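Dukell Fire Department
Station Safety Walk-Through: Checklist and Comments

Inspected by: Ching-wen Lui, Safety Officer
Received by: Abelardo Durán, Station Captain
Date: October 10, 2024

APPARATUS BAY

Exit doors clear and unlocked from inside: Pass
Bay door reversing sensors: Pass, both doors
Exhaust hose connections: Needs repair
Comment: The hose at the Engine 2 position does not release cleanly at the coupling. Members are to disconnect it by hand until the part is replaced.
Wheel chocks in place: Pass
Floor drains clear: Pass

TURNOUT GEAR ROOM

Gear stored away from direct sunlight: Pass
Helmets and hoods tagged with cleaning date: Partial
Comment: Several hoods carry no tag after the June cleaning. Untagged hoods are to be treated as unwashed and sent out again.
Gear kept out of living quarters: Pass

WORK SURFACES AND WALL JOINTS

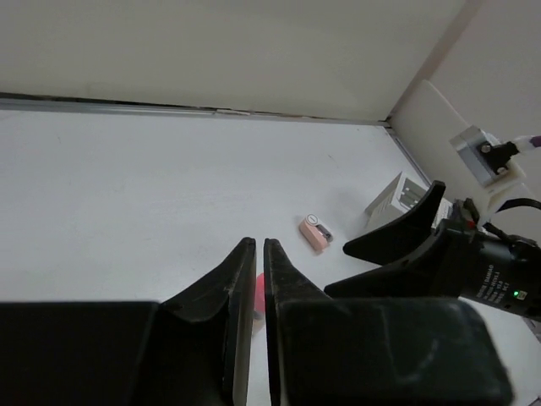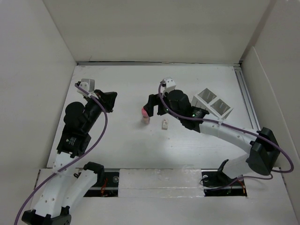 White work surface and back wall, two views.

Surfaces wiped down at shift change: Pass, per log
Joints added to monthly cleaning list: Open
Comment: Captain Durán will amend the list and post it at the watch desk.

BREATHING AIR AND HOSE

Cylinder test dates current: Pass
Compressor air sample on file: Pass
Spare masks bagged and labeled: Pass
Attack hose tested and recorded: Partial
Comment: 600 feet of hose has been tested and entered. One further 100-foot length, returned from the Komel Road fire, has no entry and is to stay off the engine until tested.

LIVING QUARTERS

Smoke and carbon monoxide alarms sound on test: Pass
Range hood filter clean: Fail
Comment: Heavy grease. The filter must be cleaned before the range is next used.
Extinguisher mounted and inspected: Pass
Evacuation map posted: Pass
Comment: The map still shows the old door to Atallah Street. Replace at next printing.

FOLLOW-UP

Items marked Fail or Needs repair are to be reported to the Safety Officer in writing once corrected. Items marked Partial or Open will be reviewed at the next walk-through.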